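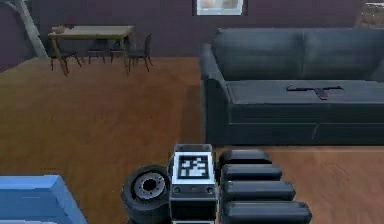
Speaker notes – Zeroing and verifying magnified optics
Session 2 of the club optics evening, 50 minutes including questions

Slide 1. Title

Give name and club. Phones off. Slides go out by email afterward, so people can stop copying tables.

Slide 2. Scope of the talk

Covered: mounting torque, choice of zero distance, group size, click value, return to zero. Not covered: reticle choice, holdover apps, night vision. Red dots were session 1. Point latecomers to the handout.

Slide 3. Angular units

One minute of angle subtends 1.047 inches at 100 yards. One milliradian subtends 3.6 inches at 100 yards. Most turrets move in 1/4 MOA or 0.1 mil per click. State that the reticle and the turrets should use the same unit. If they don't, the shooter converts on every correction, and conversion errors run to a factor of 3.44.

Ask who has a scope with a mil reticle and MOA turrets. Expect a few hands. Move on.

Slide 4. Mounting

Order of work: base screws, ring bottoms, scope in place, eye relief set in the shooting position, reticle leveled, ring caps tightened in a cross pattern. Use the torque values printed by the ring maker, with a driver that has been checked. Thread locker on base screws only, unless the maker says otherwise. Oil on a thread changes the clamping force at the same torque reading – degrease first.

Pass around the Grusier ring with the crushed cap. Get it back this time.

Slide 5. Eye relief and parallax

Set the eyepiece focus against a plain background before touching the side focus. These are two separate adjustments and people mix them up. Parallax test: rifle on bags, unloaded, move the head slightly behind the eyepiece and watch the reticle against the target. If it drifts, adjust the side focus until it stops. Ignore the yardage numbers on the knob if they disagree with the test.

Slide 6. Zero distance

Table compares 50 and 100 yards with the same load. Talk through the columns left to right. The near zero crosses the line of sight twice, and the second crossing depends on muzzle velocity and sight height, so a copied table is only a starting point. For a range limited to 200 yards I recommend 100 for centerfire and 50 for rimfire.

Slide 7. Group size before correction

Main point of the session. A three-shot group is a poor estimate of where the rifle is centered. Fire ten, mark the center, then adjust. The chart has 142 shots from the Ludesach range in March, one rifle, one lot of ammunition. Moving the turret after every third shot chases random spread.
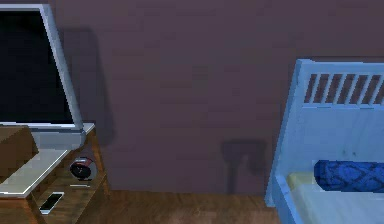 Covadonga Cabello objected at the dry run that ten rounds per correction is a lot to ask of anyone shooting expensive hunting ammunition, and that five and five on two separate visits gives the same information with a cooler barrel. Fair point, and added to the handout. Say that the shots must be plotted on one combined target, with the same load and no turret change between visits.

Slide 8. Click value check

Tall target test. Target at a measured 100 yards, plumb line drawn with a level, rifle clamped. Dial up a known amount and read the reticle against the scale. No firing needed for the first pass. The Maltari scope on the slide was dialed 33 MOA and moved slightly less. Divide actual by dialed and enter the result as the correction factor in the ballistic table.

Distance is measured with a tape. A rangefinder that rounds to the nearest yard puts up to half a percent into the result.

Slide 9. Return to zero

Box drill: up, right, down, left, by equal amounts, with a shot at each corner and a last one at the start point. Compare first and last against the known group size. A shift smaller than the group proves nothing.

Slide 10. Records

Log sheet is page 17 of the Ionescu binder in the range office. Columns for load, temperature, turret setting, distance, and group center. Write down the ring torque as well.

Questions. Spyros Georgiev has the torque drivers at the back table. Range access for the practical starts at 9 a.m.; bring a flat-blade driver for turret caps.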